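Sarkgate residents lose deposits to rental listings that police can't trace

SARKGATE -- The ads looked fine. Two-bedroom apartments on Ugwu Street, utilities included, priced a little under everything else in town.

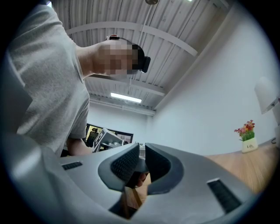

Police say 24 people sent deposits for those apartments this summer to someone who had no right to rent them. The listings used photos copied from old sales pages. Anyone who asked for a tour was told the owner was working overseas and would mail the keys once the money cleared.

No keys came. Some of the victims sent up to $900.

Detective Nahuel Troncoso said the department is following "a number of leads" but would not say whether it has a suspect, or whether the money left the country. He gave much the same answer in August.

Most of the ads ran on Pasik, a rental site that charges landlords $14 a listing and says it checks every one before it goes live. What that check involves is unclear. The company said in a written statement that it "takes fraud very seriously" and has removed 114 suspicious ads. It did not say how many of them were taken down before a renter complained, and a follow-up email asking that question got the same statement back.

Khải Văn, who lost his deposit on a second-floor unit, said he reported the ad the morning he realized there was a problem. It was still up at 9 p.m.

"They sent me a survey asking how they did," he said.

Pasik now plans to add an identity badge for landlords, run by a contractor called Urnine. Landlords will pay extra for it and can choose to go without. Neither company would say what happens to a listing that has no badge, or who covers the loss if a badge turns out to be wrong.

Troncoso said renters should see the inside of a unit before paying and should not send deposits by gift card or wire. Anyone who paid for an apartment on Ugwu Street is asked to call the department and to save all texts and receipts.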